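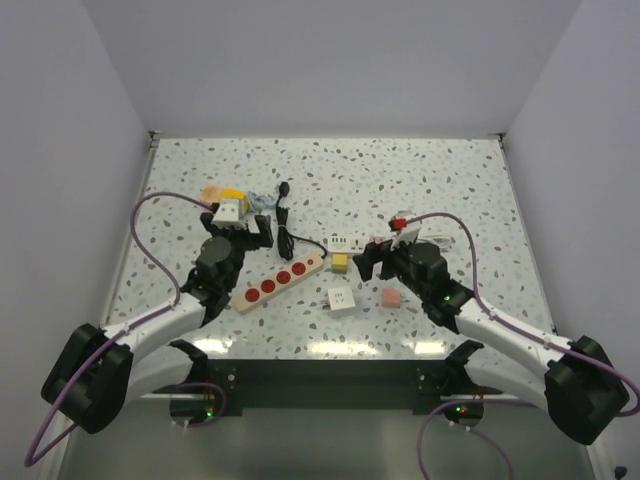
White top with gray, blue-gray and brown flecks, thin metal rim along the back edge.

Stullside Tabletops: Frequently Asked Questions
Last updated 22 February 2024

Can I order a sample before I buy?
Yes. We send up to 2 samples per household at no charge. They are small, so the fleck pattern on a full top will look more spread out than it does on the sample.

Will my top match the one in the showroom?
The background color will be very close. The flecks fall differently on every top and we can't copy a pattern. If you need two tops side by side, order them together so they come from the same batch.

How do I clean it?
Warm water, dish soap and a soft cloth. Dry it afterward. Please don't use bleach, vinegar, lemon cleaner or scouring pads.

What about coffee and red wine?
Wipe them up the same day. For a mark that has already set, leave a paste of baking soda and water on it overnight and rinse in the morning. Repeat once if needed.

Can I put hot pans on it?
Use a trivet. Heat damage is not covered by the warranty.

How often does it need sealing?
Once a year for kitchens, every two years for desks and craft tables. The Fahy sealer we sell covers one large top with two coats. Keep the top clear until the next day.

Can you cut a hole for a sink or cables?
Yes, if you tell us when you order. We don't cut tops that have already been delivered.

Where do you deliver?
Anywhere within 300 miles of our Nivasthorpe shop. You will need two people on your end to help carry. Stairs are extra, so please mention them when you book.

Can I return a top?
Stock sizes, yes, within 30 days and unused. Custom sizes, no.

Who do I contact about a chip or crack?
Write to Ritu Dubey in customer care, or call the shop and ask for extension 2757. Have your order number ready.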